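손이 두 개라는 사실에 대하여: 1인칭 영상에서의 좌우 손 역할 분류
학기 프로젝트 최종 보고서
작성: Nana Kpodo, Joelle Shboul
지도: Holger Bråten
제출일: 2019년 3월 3일

1. 배경

우리 조의 원래 목표는 식당 보조 로봇에게 카운터 정리를 가르치는 것이었다. 2주 뒤 목표는 "사람이 카운터를 정리할 때 어느 손이 일하고 있는지 알아내는 것"으로 줄었다. 지도교수님은 이를 범위 조정이라고 부르셨고, 우리는 그 표현을 감사히 받아 적었다.

양팔 로봇의 모방학습에서는 두 손의 궤적을 똑같은 비중으로 학습시키는 경우가 있다. 그런데 사람의 두 손은 그렇게 공평하게 일하지 않는다. 한 손이 닦거나 집는 동안 다른 손은 몸을 받치거나 그냥 놀고 있다. 노는 손까지 성실하게 흉내 내는 로봇은 보기에 그럴듯하지만 쓸모는 적을 것이다.

2. 데이터와 라벨

머리 높이의 시점에서 본 카운터 작업 영상을 짧은 클립 796개로 나누었다. 각 클립에서 정지 화면을 뽑아 4,000장을 만들고, 손마다 작업, 지지, 대기 중 하나의 라벨을 붙였다. 라벨링은 두 사람이 따로 했다. 손가락이 물건에 닿아 있으면 작업, 손이 고정된 면을 누르고 있으면 지지, 나머지는 대기로 정했다. 규칙을 정할 때는 5분이면 충분했다.
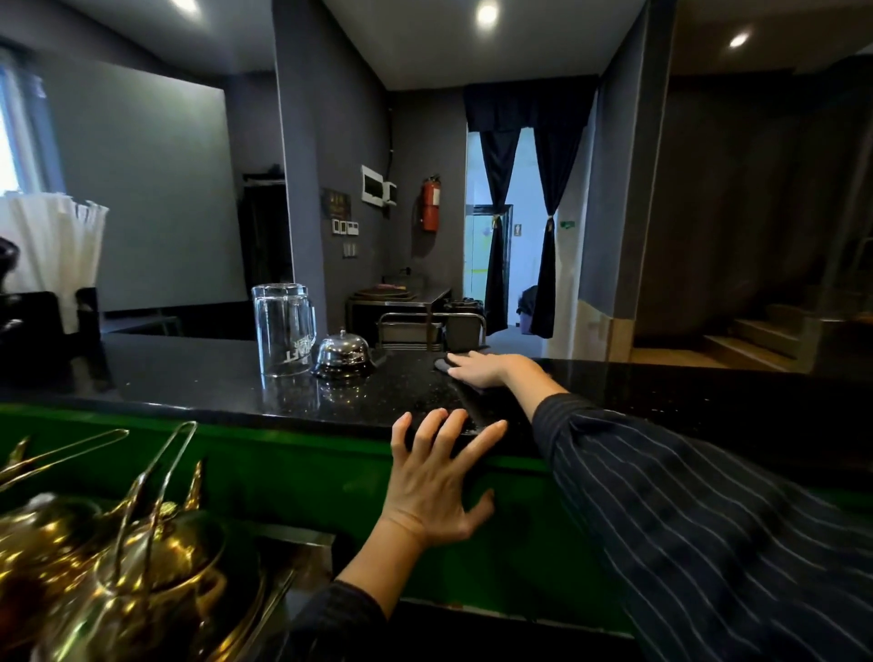 문제는 접촉과 의도가 다르다는 데 있었다. 오른손 손끝이 천 위에 놓여 있으면 규칙상 작업이다. 그러나 정지 화면 한 장으로는 그 손이 닦는 중인지, 천을 집으려는 참인지, 그저 쉬고 있는지 알 수 없다. 카운터 가장자리를 누르는 왼손은 지지로 쉽게 합의했지만, 손바닥이 모서리 밖으로 나와 있는 경우를 두고는 점심시간을 통째로 썼다. 결국 두 사람의 라벨이 갈린 화면은 600장이었다. 이 화면들은 앞뒤 구간을 함께 보며 다시 판정했고, 그래도 합의하지 못한 222장은 학습에서 뺐다.

3. 방법

모델은 두 가지를 비교했다. 첫째는 손 주변만 잘라 낸 영상을 한 장씩 보는 분류기이고, 둘째는 같은 영상을 시간 순서로 묶어 보는 분류기이다. 같은 클립에서 나온 화면이 학습용과 평가용에 나뉘어 들어가지 않도록 클립 단위로 분할했다. 첫 실험에서는 이것을 하지 않았고, 그래서 성능이 아주 훌륭했다. 그 결과는 싣지 않는다.

4. 결과

시간 순서를 보는 모델이 세 라벨 모두에서 나았다. 차이는 작업과 대기를 구분할 때 가장 컸고, 지지에서는 거의 없었다. 가만히 누르고 있는 손은 한 장만 보아도 누르고 있는 손처럼 보이는 모양이다. 두 모델 모두 반사가 있는 상판에서 자주 틀렸다. 소매가 어둡고 상판도 어두우면 손목의 경계를 놓쳐 자르는 위치부터 어긋났다.

5. 한계와 남은 일

접촉 여부를 눈으로만 판단했으므로 라벨 자체의 오차가 남아 있다. 다음 학기에 이어받을 Agnes Rustad에게는 손끝 압력 센서를 권했고, 예산도 함께 권했다. 로봇은 아직 카운터를 닦지 못한다. 라벨링 기준표와 분할 목록은 부록 A에, 학습 설정은 부록 B에 있다.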